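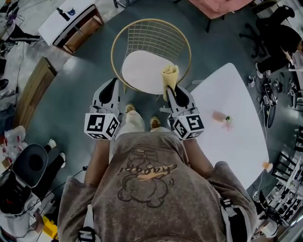
LUVARDEN — Surnura, a maker of ground-level weather instruments, will add 82 automatic stations to its monitoring network in the Luvarden basin by the end of August, the company said in a statement.

The new stations measure air temperature, soil moisture, rainfall and wind speed, and send readings every 9 minutes. They will fill gaps in the eastern half of the basin, where farmers and water managers now depend on a few older sites near the main road.

"The valley floor and the slopes above it can have very different nights," said Davoud Tehrani, who heads the network program at Surnura. "If the only thermometer is in town, the records tell you about the town."

Long-term temperature records in the basin come mostly from two sites, Wiegand and Millar. Both will stay in service. New instruments will run next to the old ones at each site for 25 months so that the two sets of readings can be compared before any are merged into a single record.

Small changes in equipment or shelter design can shift an average by a few tenths of a degree, enough to hide or exaggerate a warming trend over several decades. Surnura said it will publish the comparison data with the station readings, including periods when a sensor was out of service.

Lutz Wunderlich, a climatologist advising the company, said the soil moisture readings would be the most useful part of the project in its first years.

"We have decent rainfall totals for this area. We know much less about how fast the ground dries out afterward," Wunderlich said. "That matters for crops and for fire risk, and it takes several summers to get a picture of it."

The highest of the new stations will stand 1000 meters above sea level, on the ridge north of Millar. It will run on solar power with a battery for the winter months — snow often closes the access track, and repairs there may have to wait until spring.

Hourly averages will be free to view and download from the Surnura website. Schools, growers' groups and local governments can also ask for the full readings at no charge. Archived records from Wiegand and Millar will be added in stages as paper logs are scanned and checked.

Landowners who have agreed to host a station will be contacted before crews arrive. Each installation takes one working day and does not need a connection to the power grid.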